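Hervé and I have spent most of our evenings at the Zurnside shop on Trodora, our two-armed robot, and I'm having way too much fun! It's all in simulation for now (the real frame is waiting on parts until December), so we're practicing reaches with the virtual one. We did 97 of them last night, and I still want a softer wrist.

Tiled walls, and the gripper with its fingers apart:

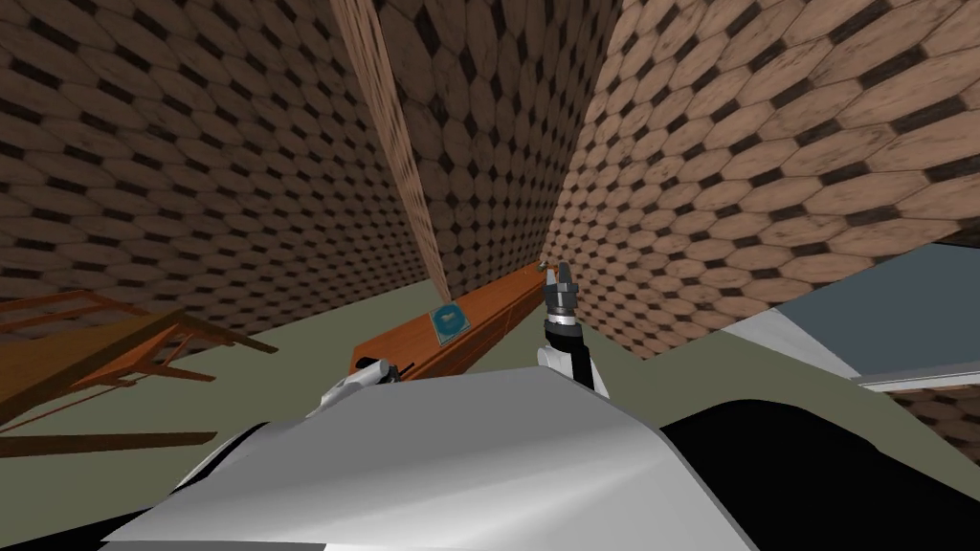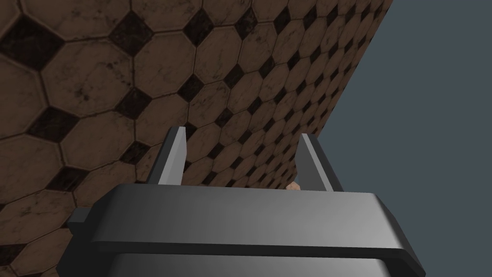 Next up is the wiring, so if you have a decent crimper to lend, come find me.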